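Let Tenants Paint

I have rented for 11 years, in four apartments, and every lease I signed had the same sentence in it. The tenant shall not paint, paper, or otherwise alter the walls. I initialed it each time, the way you initial things when you want the keys.

I think the sentence should go. I don't mean that landlords should pay for tenants' decorating, or that a tenant should be able to leave a black bedroom behind and get every cent back. I mean that a person who lives in a place for years should be allowed to change the color of it, on fair terms written down in advance.

The usual argument on the other side is cost. Repainting between tenants takes time and the unit can't be shown while it's going on. I accept that. But most landlords in Fidcombe repaint between tenants already. My last building did it every single time, including after a couple who stayed less than a year and never hung a picture. When I moved out of there, $525 came off my deposit for "wall restoration." I had not painted. There were nail holes in the living room and a scuff where the couch had been. I asked for the painter's invoice and was sent a price list.

Reet Ots manages a 54-unit building on Larnum Street and has allowed painting since before I knew her. Her rule fits on half a page. Tenants tell her the color, use a primer, stay off the trim and ceilings, and either paint it back or leave a set amount from the deposit. The amount is in the lease, so there is no fight over it later. Her view is that people who have painted a room stay longer in it. She doesn't claim to have proved that, and I won't claim it for her, but it matches what I see among people I know. You don't spend a weekend on a ladder in a place you plan to leave in the spring.

Kwesi Addo, who owns two duplexes and disagrees with me about most of this, made a better case than the cost one. He said tenants do bad work. They skip the primer, they get paint on the outlets and the window locks, and they paint over a damp patch when they should have called him about it. The damp patch is a serious point. A leak covered in two coats of semi-gloss can go a long time before it shows again. My answer is that the lease can say so. Leases already tell people to report leaks, and people who ignore that line will ignore it in a white room too.

Then there is the belief that it doesn't matter. Walls are walls, buy a rug. I hear this mostly from homeowners, and I have noticed that their own walls are green and yellow and dark blue. When Ekua Ametepe and her husband bought their house in April, the first thing they did was paint the kitchen. They had no table yet. I don't blame them at all, but it does tell you something about what people want once no one is stopping them.

For older renters it matters more. My neighbor Miroslava Hájek has been in her apartment longer than our landlord has owned the building. She has paid for it in rent several times over, by any sensible math. She asked twice for permission to paint the bedroom and was refused twice, by two different management companies, with the same form letter. At some point a rule like that stops protecting anything. The paint in there is old enough that it will have to be redone whatever she does.

The city's housing office is taking comments on its model lease until 27th June. The painting clause is on page three. The draft keeps the ban and adds that consent "may be requested," which it always could be. I would replace it with something close to the Larnum Street terms, with a cap on the charge and a duty to show an invoice. If you rent, or rent to someone, please write in. A short note is enough.

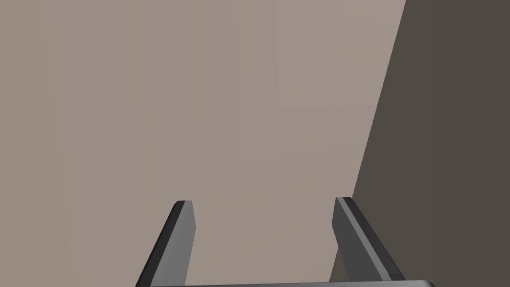

Landlords often say that neutral walls are what the next tenant wants, and some tenants do. My sister likes them. But there is a difference between choosing a color and being issued one, and after enough years you feel it. A flat stretch of taupe like the one in the picture, with nothing on it and a charcoal brown beside it, might suit plenty of people, and I could live with the brown. I would just like to have picked it. I have a color in mind for my own front room, a brick red, and I've asked for it in writing.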